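Household Studies 4: Small Rooms, Round Tables
Handout for session four. Instructor: Montserrat Bustamante
Please read before 22nd March and bring a pencil.

1. What we are after

Last session dealt with kitchens, which everyone has opinions about. This one deals with the round table in a small room, which most people acquire by accident and then keep for twenty years. By the end you should be able to look at a table, a chair and a patch of floor and say what the room is being used for, as opposed to what its owner claims.

Terms we will use:
Landing surface — any flat thing at hand height. It will be filled.
Drift — the slow travel of objects from where they belong to the nearest landing surface, and then to the floor.
Anchor — an object that stays put and gathers others to it. Baskets are the usual offenders.

2. The floor as storage

Students like to begin with the tabletop. Begin lower down.

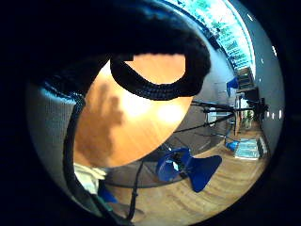

Drift has a direction, and in a small room the direction is down. Trịnh's survey of rented rooms (in your reader, 67 pages, of which you need the first 4) found that floors near a wall fill up before floors near a door, as people will put up with a great deal but do not like to trip on the way out. A light blue and white box lying flat on a wooden floor, with a small dark box for company near the wall, is drift of the classic sort. Flat boxes are worse than upright ones. They look temporary, so they are allowed to stay.

Mark the shelf as well, if there is one. A shelf with stacked items is often called "full" when it is merely stacked, and the distinction will be on your worksheet.

3. The tabletop

A round table has no corners, so nothing can be pushed into one. Things retreat to the far edge instead, opposite whoever is sitting down. The Pladau reading calls this the "polite rim." I call it out of reach.

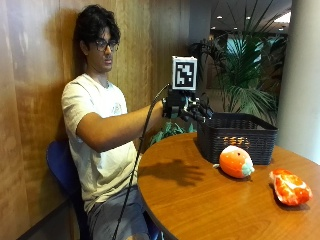

Fig. 2. Round wooden table with a black woven basket toward the far edge; sitter on a blue chair.

Notes on Fig. 2:
The basket is the anchor. Its open weave lets you see that there is something orange inside, and that is as much as we can say from here. Guessing at contents loses you a mark.
A glossy top shows every reflection and shadow, so owners of glossy tables tend to wipe them. Owners of matte tables tend to mean to.
Wood paneling behind a chair invites leaning. Allow for it when you draw the chair's position on your plan.

4. Exercise

Draw your own table from above, whatever its shape. Mark the sitter, the anchor and anything that has not moved since the beginning of March. Write up to 400 words on the drift. The Stelent group went to 430 last term and I read all of them, with diminishing charity.

If you have no table, use the bed. We all know what is on it.

Reading for session five: Anix, chapter on drawers.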